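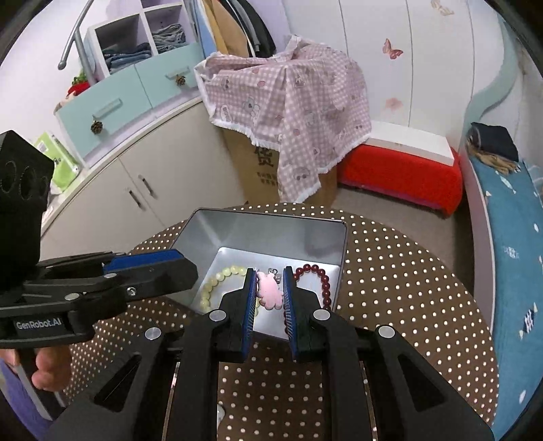 Bench notes, November – job 2449, recorder from the Dalmont hardware store

Started a little after 8 a.m. with coffee and low expectations.

Background, for whoever picks this up while I'm at the dentist: somebody drove off with a landscaper's trailer from the lot behind the hardware store. Enon police have a plate from a gas station up the road, minus its last characters, and they'd like to know if the truck at the gas station is the truck at the store. The times don't match. According to the store's recorder, the truck left the lot after it had already bought gas with the trailer attached. Either we have a gifted driver or a bad clock.

Recorder is a Plellel, one of the beige ones. It arrived with the power supply for something else taped to the lid. Found one that fits in the drawer of orphans. Fan runs, sounds like a blender with a spoon in it. Label on the bottom gives the admin password, and so does a second label on the front, in case of burglars in a hurry.

Intake

Photographed, weighed, seals logged. The evidence bag had been opened and resealed once before it got here, and the initials on the tape do match the form, so fine, but the form says "DVD player." Called Enon and asked for a corrected form. They asked if it mattered. I said a defense attorney would enjoy it. Corrected form came before lunch.

Pulled the drive and imaged it behind the write blocker before powering up the unit proper. (Fan test above was with the drive out. Writing that down now so I don't have to remember it under oath.) Image verified on the first pass. Original drive back in the bag, bag in the locker.

The clock

Powered the recorder with a clone and put its display next to the reference clock. Recorder is 14 minutes fast. Shot both displays together, then did it again after lunch to see if it was wandering. Same offset, as near as I can read it off a display that only updates when it feels like it.

So far so good: take off the offset and the truck leaves the store before it turns up at the gas station, like a normal truck. I wrote this in pencil, because an offset measured today is an offset today. The trailer went missing before the clocks changed and the recorder has a daylight saving setting. It's switched on. It's also set to a time zone we are not in. The owner says he has never touched the settings, and I believe him completely.

Went through the system log for anything that would tell me what the clock was doing on the night. There's a power failure entry, a "disk happy" entry (sic, I assume "healthy"), and a long run of failed logins from the owner's phone app. No manual time changes recorded. That's helpful, but I don't know that this model writes them down. Next job: change the time on the clone by hand and see if the log notices.

Result, 3:20 p.m.: it does. New entry straight away, old time and new time both. Nicest thing this recorder has done all day.

Export

The built-in export gives you a proprietary file and a player that wants to install a toolbar. Used Engström on the image instead. It carved out 117 clips from the two rear cameras for the night in question. Most of them are a plastic bag. The bag comes in from the left, goes around the dumpster, triggers motion, rests, and goes again. I have now spent more time with this bag than with some relatives.

The truck shows up in 2 of the clips. Arriving with nothing on the hitch, leaving with the trailer. Headlights wipe out the plate both times. What we do get on the way out is one dead tail light and a toolbox across the bed. The gas station video also has a truck with a dead tail light and a bed toolbox. I've written "consistent with" in the draft and deleted "same" where it had crept in. There are a lot of trucks in Dalmont with a dead tail light. I'm fairly sure I own one.

Tried frame averaging on the plate anyway. Got a brighter smear. Saved the settings and the output in the job folder so the next person can skip it.

Things that annoyed me

Frame rate. The recorder claims a steady rate and drops frames whenever both rear cameras see motion, meaning whenever the bag is out. Any speed estimate from these clips would be a guess wearing a tie. Enon did ask for one. Draft says no.

Camera labels. "Rear 1" points at the side. "Side" points at the rear. "Office" is a black screen. I've used the channel numbers all through the report and put one table at the back.

The printer.

Still to do

– Get the gas station's clock checked. We've been treating it as correct because it looks newer, and that is no kind of reason. Enon will send someone with a phone and our instruction sheet.
– Repeat the daylight saving test on the clone, rolling it through the change with the wrong time zone left as found. Run it overnight.
– Ask the store for the router log, if there's a router log. The phone app may have been syncing time behind everyone's back.
– Second reader for the tail light comparison. Don't tell them which truck I like.
– New fan for the loaner unit. This one belongs to the store and I'm not fixing evidence, however much it begs.

Locker sealed 5:40 p.m. Overnight test running on the left bench, note taped to the switch. Please leave the switch alone.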